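Hesine Perforated Sorting Basket
Item 959
Sold by Morenov, Muvovthorpe

A shallow plastic basket for cords, craft supplies and other small things that end up in a heap. The walls and floor are perforated, so you can see what is inside and dust falls through when you shake it out. Comes in translucent white or teal.

Most people buy it for a shelf or the back of a worktable, where several can stand in a row – one for what you use every day, the others for spares. It also fits the Yuan shelf unit, sold separately.

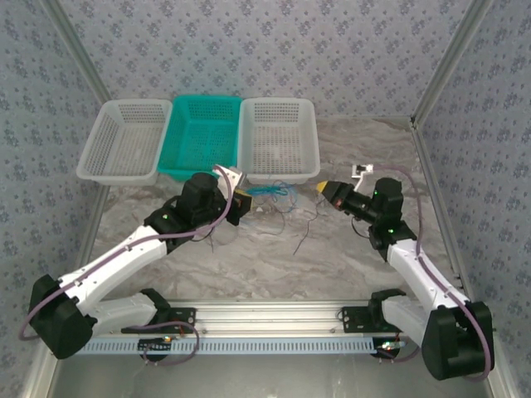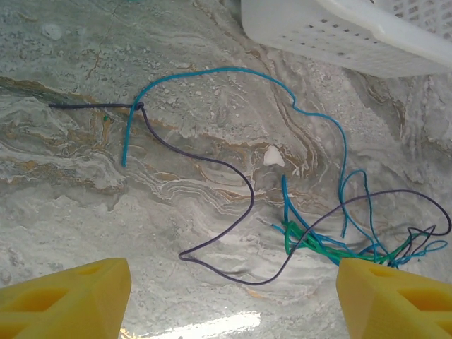
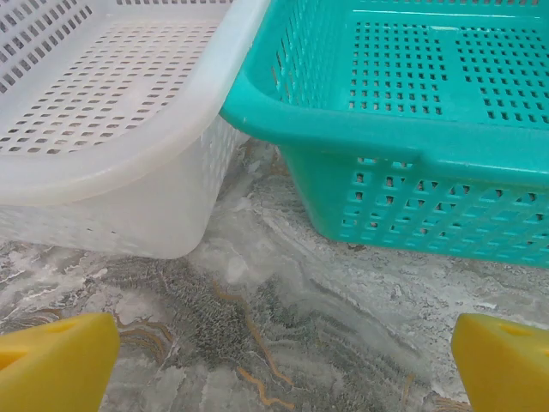

Reading time: 2 min

Details
Material: plastic
Shape: rectangular, open top, rounded rim
Load: up to 100 ounces, spread evenly
Sold in packs of 2, one color per pack

Using it for cords
Untangle first. Lay the whole bundle on a flat surface and find a free end, then work back toward the knots. Coil each cord loosely before it goes in. Thin strands can slip through the openings, so tie those in a small bundle.

We suggest sorting by color or by length. With both basket colors on the table, white can take the long pieces and teal the short ones.

Care
Wash by hand in lukewarm water with a little dish soap. A soft brush gets into the slots. Leave it upside down to dry. Do not put it in the dishwasher – the rim may warp.

Returns
Unused baskets can be sent back in their original wrap. For bulk orders, write to Rhea Marquez at the Muvovthorpe store. The order desk is closed on Sunday.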